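4 min read

Search products, parts, guides Search Clear

Tutska Hand Coffee Grinder

I've been selling coffee gear long enough to get sniffy about hand grinders, so when Tapio Pitkänen mailed me an early Tutska I left it in the box for two weeks. Then my electric one died on a morning when I had people staying over (of course it did) and I had to grind for a full house by hand. I was hooked by the second pot! The handle is long, the body is slim enough that you can really hang on to it, and it doesn't skate around on the counter while you're leaning on it. I've used mine every day since, usually at 6 a.m. with one eye open.

It's a steel burr grinder with a walnut knob and a twist-off cup underneath. It takes enough beans for two big mugs. You can squeeze in a bit more if you tap the sides, but the lid gets grumpy about it.
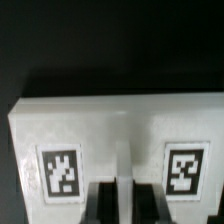
Grind settings

The dial sits under the cup and clicks as you turn it, 60 clicks from fully closed to as coarse as it goes. Count from closed, always. I keep mine in the low twenties for pour-over and drop it way down for the little stovetop pot. French press people, go up past 35 and work from there. Please turn the handle a little while you're changing the setting, especially going finer, or a bit of bean gets pinched between the burrs and you'll swear the dial is stuck. I've had that phone call more than once.

Light roasts are harder work. I won't pretend otherwise — a dense, very light Ethiopian will make your forearm notice, and if that's all you drink you may want the longer Pirent handle. It's sold separately and swaps on with the same cap nut. Booker Villanueva in our repair room has had one on his Tutska for ages and won't give it back.

Cleaning and upkeep

Brush it out every week or so. The brush in the box is okay, but a cheap dry paintbrush gets into the corners better. No water on the burrs, ever, and definitely no dishwasher (the walnut will go gray and sad and the warranty won't help you). The cup can be rinsed as long as you dry it before it goes back on.

When you take the inner burr out, lay the parts down in the order they came off. There's a spring, a washer and a tiny plastic collar, and the collar loves to roll under the fridge. We stock spares of all three. Burrs should last a home user some 2,000 pots before they start to feel dull, and we sell those too.

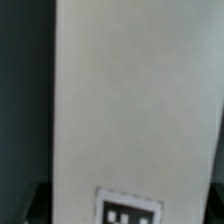

Can I use it for espresso?

It will grind fine enough for a machine with a pressurized basket. For a regular unpressurized basket the steps between clicks are too wide, and you'd be chasing your shot all morning. Look at the Tehrani instead, it's pricier and heavier but it has a much finer dial.

What's in the box

Grinder with handle and lid fitted
Cleaning brush
Cotton drawstring bag
Fold-out guide (the English half starts on the back)

Gift wrap is brown paper and string. A-yeong Choo ties the bows, mine look like shoelaces.

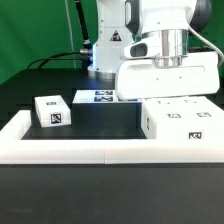
Derow, October — The new batch has landed, all 200 of them, and there's one change to tell you about. The lid now has a rubber ring inside it, so it stays put if you toss the grinder in a backpack. Older lids fit fine and we'll post you the new one for the cost of a stamp, just write and tell us you've got the plain kind. Taras Pasichnyk is packing orders in the mornings, so anything in before noon usually leaves the same day.

The dark green color is gone for now, sorry! I do have a short list going for the next round, and Wanda Strickland will add your name if you email the shop. Cream and black are both on the shelf.

Contact the shop | Shipping and returns | © Derow Coffee Supply | Back to top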